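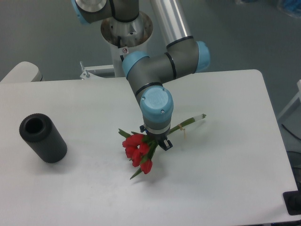
Ticket 1040
Product: Fatura artificial tulips, red
Status: Open
Opened 04/03/2023

Hi there! I ordered a bunch of your Fatura tulips in February and I love the colour, but I can't get the leaves to behave and I'm hoping you have a trick for it. They came folded pretty flat in the box. I fluffed them up the way the little card said (bend from the base, work outwards), stood them in a vase, and by the next morning a couple of the leaves had gone back to pointing wherever they liked.

What I've tried so far:

Bending the leaves by hand and holding them for a minute. Looks great, then they drift.

Hanging the whole bunch upside down by the stems overnight. No change that I could see, and one bloom ended up facing the wall.

Hair dryer on low, held well back. This was the best of the lot, but I chickened out after 2 minutes. How warm can they get before I wreck them?
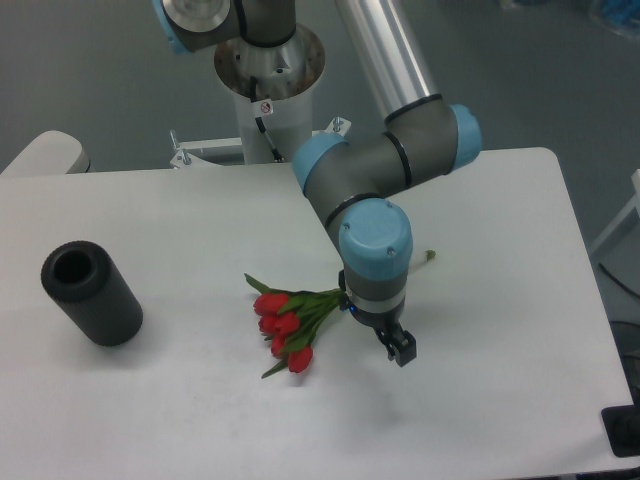
The vase is a Kerura one with a ribbed rim, so every leaf that goes its own way gets squashed against the rim when I put the bunch back in. I've been laying the tulips down on the white table to work on them, which makes it easier to see which leaves are the trouble. It's mostly the long ones. One curls right up past the flowers and another trails off the opposite way. The blooms themselves stay in a nice tight cluster, so no complaints there.

Update, same day: your auto-reply suggested steam. Gave it a go over the kettle, holding the leaves in the steam and shaping them with a tea towel round my fingers. They softened up a fair bit! I clipped the worst one in place with a clothes peg and left it for 4 hours. It held better than before but still has a kink partway along, right where it was folded in the box.

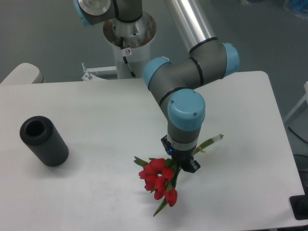 So, a few questions if someone has time. Is it okay to steam them again, or does that wear out the colour? Are the long leaves meant to have a wire in them? I can't feel one in mine. And could I just snip a leaf off at the base without the rest coming loose?

One more thing while I'm here, and I know it's not really your department. Do the stems leave marks on white surfaces? There are faint grey smudges on the tabletop and I can't work out if they're from the flowers or were already there. A damp cloth didn't do much.

I don't want a refund, I'd just like them to fit in the vase. Happy to post them back for a swap if you think I got a dud bunch. I've still got the box. Thanks heaps!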